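October 23, 2019

Feet up, tea next to me, and my calves are killing me! I walked to the new job and back today, the whole way, because the bus from Stulbridge was late again and I got mad at it. I'd been saying since July that I'd walk one of these days, and I guess today was one of these days.

I should back up. Lanying called last night while I was doing dishes and we got on the subject of lunch breaks (she eats at her desk, every day, over the keyboard, yuck) and I told her I'd started going outside for mine even when the weather is lousy. She didn't believe me. So at noon I took my sandwich and my phone and went out there partly to prove a point. Egg salad, too much mustard. Gunnel had said she'd come along and then got stuck on the phone with the Fidero people over invoice 285, the one that never dies, so it was only me and the mustard.

I like it out there more than I expected to when I started. It's such a plain place, all that pale concrete laid out in big squares, and at my old job we had a courtyard with a fish pond and I never once went out to look at the fish. Go figure. Today the sky was one solid lid of cloud and I had my big scarf on, the green one, and I walked along one of the seams like a kid on a balance beam. I'm fifty-one years old. I did it anyway.

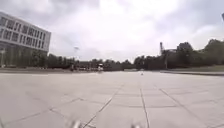 The plaza under all that cloud, with the offices over on the left.

What I keep noticing is the glass along the ground floor of the white building. The trees show up in it, so you get a second helping of trees for free, kind of murky and greenish. Upstairs it's only rows of dark windows and I couldn't tell you a thing about who works behind them. Arvid thinks the whole building is ugly and says so every time it comes up. I think it's fine! It's an office building. He wants everything to look like Dalen, where he grew up, and I've seen the pictures, and okay, it's pretty, but where would you put the copier.

Anyway, I did laps. I tried to get 200 steps in a straight line and lost count when Ieva texted to ask if I still had her casserole dish. (I do. It's in the hall closet, I have no idea why.) Then I started over and lost count again thinking about the dish.

Afternoon was nothing much. Manuela brought in pears from her tree and I ate two at my desk, so Lanying can never hear about that.

Walked home by the long road, and it was almost dark by the time I got my shoes off. Tomorrow I'm taking the bus, I don't care how late it is. Need: bread, stamps, the dish back to Ieva before 7.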